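Clirkville workshop gives its hand-held grippers a proper going-over

If you have walked past the Jatix workshop in Clirkville on a dark November afternoon, you may have noticed that the lights at the back stay on rather later than those in the front office. The back is where the company keeps its teaching station, a small cell built round a single table, and it has just come through its yearly overhaul with new cables, freshly set jaws and, by all accounts, a much happier set of people working at it.

The station is used for showing robots how to handle household things. Somebody stands at the table with a gripper in each hand and goes through a task, picking up and putting down, moving bits and pieces in and out of boxes and baskets, and the record of those movements is later used to train a pair of robot arms made by Lahtinen. The arms live in another room altogether. What happens at the table is all done by people, and so the grippers get the sort of wear you would expect of any tool that is in somebody's hands from morning until it is time to go home.

And they do get worn. By the end of the summer the team had begun to keep a notebook of small grumbles, which lay by the kettle and was added to by whoever happened to be waiting for the water to boil. One jaw was slow to open. A cable had started to drop its signal whenever the wrist was turned a certain way, so that an otherwise good run had to be thrown out and done again. A screw on a top plate had worked itself out and been found, after a good deal of crawling about, in the turn-up of somebody's trousers. There was nothing very dreadful in any of it, but it added up, and on one bad afternoon the team lost 80 runs to the same faulty lead before anyone worked out which lead it was.

So the cell was stopped for five days and everything was taken to the bench.

The jaws came first. Each gripper was opened up, brushed out and wiped down, and the fluff that came out of the older pair was enough, one of the technicians told us, to stuff a modest pincushion. (It comes mostly from the tea towels, which are a favourite task and shed terribly.) The pads on the fingers were changed for new ones from Brernetti, a small firm that has supplied the workshop ever since the station was put together, and the old pads went into a jam jar in case they should come in handy for something else.

Then the screws. The workshop had been in the habit of nipping them up whenever one looked loose, and this had left some far tighter than others. They have all now been taken out, cleaned, given a dab of thread lock and put back to the same setting with a small torque driver, which has its own hook on the wall and is not to be borrowed for the bicycles. A dot of paint goes on the ones inside the housing, so that the next person to open it up can tell straight away whether anything has shifted.

The cables took longest. A lead on a hand-held gripper has a hard life – it is bent, twisted, leaned on and pulled all day long, and it nearly always fails in the same place, just where it comes out of the body. The new ones are softer than the old and a little longer, and they are left with a bit of slack so that the arm can reach right across the table without anything going tight. Getting that slack right was a matter of trying it, and several of the team took turns, tall and short, left-handed and right-handed, until there was a length they could all live with.

Once the grippers were back together it was time to see how they behaved at the table, and the basket was brought out. Baskets are rather good for this sort of check. There are sides to reach over and corners to get into, and a person has to turn the wrist in ways that they never would with something lying on an open tabletop. If a lead is going to play up, it will generally do it with your hand halfway into a basket.
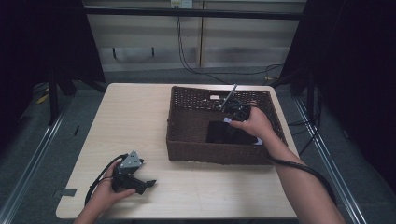
Reaching into the wicker basket with one gripper, with the second held over the table in the other hand.

The checks follow a card that the team wrote for itself in the station's first winter and has been fiddling with ever since. It begins with opening and closing each gripper slowly while a colleague watches the reading on the screen, and then doing the same again quickly. After that comes a long reach to each corner of the table, a slow turn of the wrist one way and then the other, and a few easy pick-ups with something light and flat. If the reading jumps at any point, the gripper goes back to the bench and the whole card is begun again from the top. This is as tedious as it sounds, and there was some muttering on the second day when the right-hand one was sent back twice, the first time for a plug that had not been pushed fully home and the second for a jaw that closed a hair short.

Setting the jaw is a fiddly business of its own. The closed position has to be the same on the gripper as it is on the robot, or else the arm will learn to let go of things a moment too soon, and the technicians do it with a strip of thin card held between the fingers. When the card will just slide out with a gentle tug, the setting is right. There are cleverer ways of doing it, and the workshop has tried a couple of them, but the strip of card has so far seen them all off.

The rest of the cell had some attention too. The curtains came down, were shaken out in the yard and went back up again. The table was washed and its feet were checked with a spirit level, and the metal rails on the floor were wiped along their whole length by someone who has asked us to mention that their knees have still not forgiven them. Cables on the floor were traced from one end to the other and labelled, a job that had been put off for longer than anybody cared to say, and two of them were found to be doing nothing at all and were coiled up and put away in the cupboard.

The bill for all this came to a little less than the workshop had set aside. Parts cost 800 pounds, most of that going on the new leads, and the labour was the team's own. Jatix had looked into buying a fresh pair of grippers instead, but the wait was a long one, and there is also a certain fondness for the present ones, which sit nicely in the hand and whose habits everybody knows by now. A spare pair is to be made up over the winter from parts already in the drawers, so that work need not stop the next time a lead gives out.

In the meantime there is a new routine for looking after things from day to day, and it is pleasingly short. At half past 4 in the afternoon, whoever is at the table puts down what they are doing, wipes the pads with a damp cloth, runs a thumb along each lead to feel for kinks, and hangs the grippers up by their bodies and never by their cables. Anything odd goes in the notebook, with the time and what the hand was doing when it happened, and it is looked at the next morning before recording starts. The whole thing takes less time than drinking a cup of tea and can, the team says, be done alongside one.

Early signs are good. In the first week back at work the team had not a single run spoiled by a dropped signal, and the slow jaw, which had been a sore point with everyone, now opens as smartly as its partner. There is still a faint squeak from one of the triggers when the room is cold – it has been oiled, taken apart, put together and oiled again, and it squeaks just the same – and this has been written into the notebook along with everything else.

The station will be running through the rest of the winter, with kitchen tasks to come next and a good many more tea towels among them. Visitors who would like to see it at work are welcome on the workshop's open afternoons in Clirkville, when there are usually biscuits and when the team is glad to let people have a go with a gripper themselves. Places can be booked at the front office, and stout shoes are a good idea, as the yard is muddy at this time of year.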